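Intro to Criminal Procedure, Solberg Evening Program
Handout 3: Bail and the first appearance

Okay, last week I ran out of time right when it got good, so let's pick up at the first appearance. Somebody has been arrested in Brevdale, they've spent the night in the county jail, and now they're in front of a judge for maybe five minutes. Nobody is deciding guilt yet! The judge reads the charges, sorts out a lawyer and deals with release.
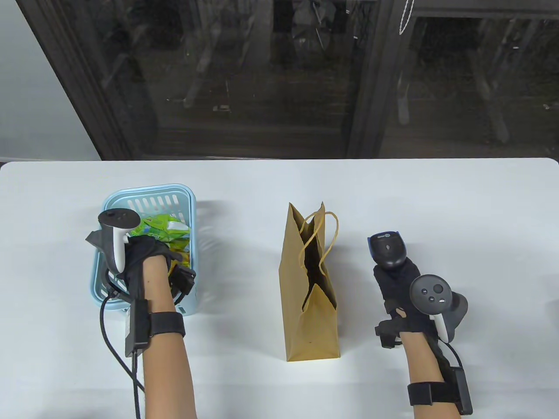 Release is where students get tangled up. Bail is the promise to come back, and the money (if there is any) is what backs it up. Say the judge sets $700 cash on a shoplifting charge. Pay it, show up every time, and you'd normally get it back, minus any fees the court takes out.

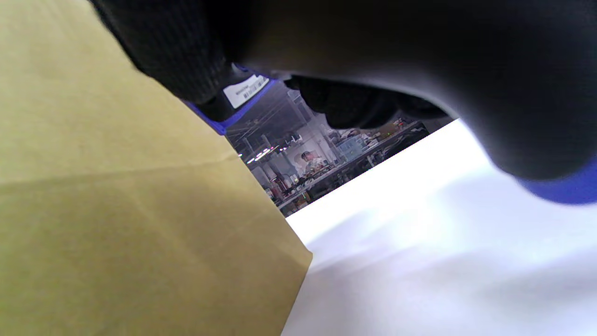 A black glove with a blue cuff edge.

A bond is different. In our Tastmont problem the bondsman charges 10 percent, and that money is gone even if the case gets dropped. I had three people mix these up on the March quiz, so please, please read the problem twice. 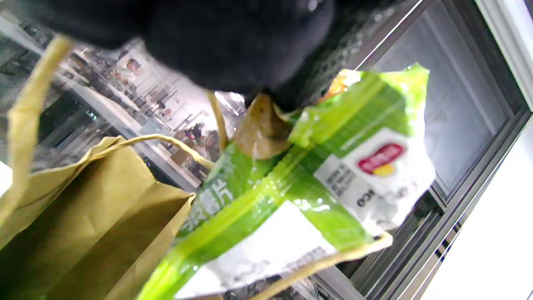

Then there are conditions: no contact with the alleged victim, no leaving the state, check in by phone. Break one and the judge can pull the release, even with no new crime.

For next time, read the Grollolham packet and write me one page on whether you'd release the defendant, and on what terms. Don't argue the whole case (I know you want to). 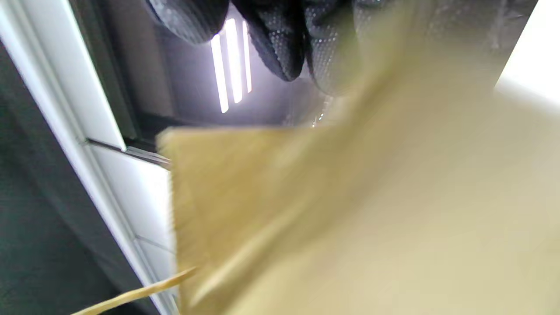

Pages go in the tray by my door before class. Handwritten is fine if I can read it.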